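To: returns-floor list
Date: 15 February 2018
Subject: Re: the sorting arms at Stondstead

Vitier wrote:
> Will the arms take over our folding table after October? At Cheema we hear only rumors.

Dear colleagues,

I try to answer. Nudumura asked for 2 arms for the children's returns, and our shift leads agreed. We handle 495 parcels per shift. The arms take clothes one by one, and people still check stains and sizes. 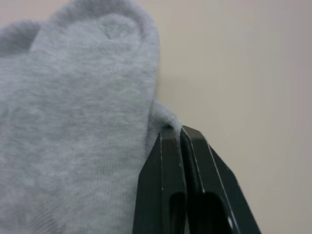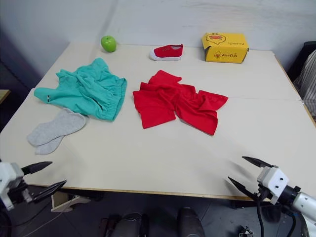
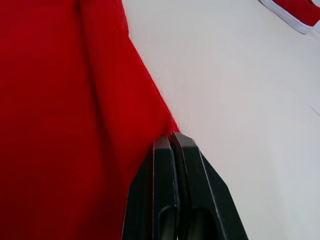 Soft things are the slow part, as all of you know.

Cheema answered me already that checking is harder for the head than folding, and that the pay grade should follow before anybody signs the new job sheet. I agree with this. My wrists are better, but I am more tired in the evening.

Please send me your questions for the meeting. The draft job sheet is in the shared folder, page 2.

With kind regards,
Stondstead, returns floor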